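Search this blog
Go

The Orange Problem

I have lived in Fladham long enough to own one good table and far too many small cloth things. In March I told myself I would sort out the cloth things. The table was supposed to be the easy part.

The one with the oranges came from Dranska, where I went to buy a lamp. I did not buy a lamp. I paid 669 for the lot at a closing-down sale, in a currency I still can't convert in my head, and the orange one was at the bottom of the box. It has never once stayed folded. You smooth it, you turn the corners in, you go make coffee, and you come back to a heap with opinions.

My neighbor Caradog Lloyd swears by rolling. He has rolled everything he owns since his years at sea, including, I believe, his tax returns. I tried rolling. I got a fatter heap.
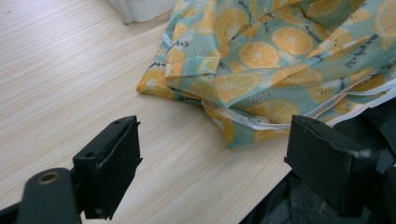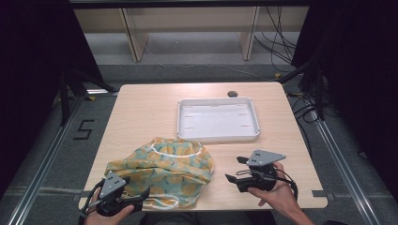 The orange print on the pale wood table, still not folded.

The current plan is one tray for small fabric and a drawer for anything that won't behave. The drawer is already full. I read a long article by someone called Pugh that said a person needs no more than two pouches for travel, and I agreed with every word and then kept all of mine.

Next up is the hall closet, which has a suitcase in it from Welten that I haven't opened since I moved. I may just move again.

Filed under: Home, Clutter, Small Defeats

Contact | Copyright, all rights reserved | Back to top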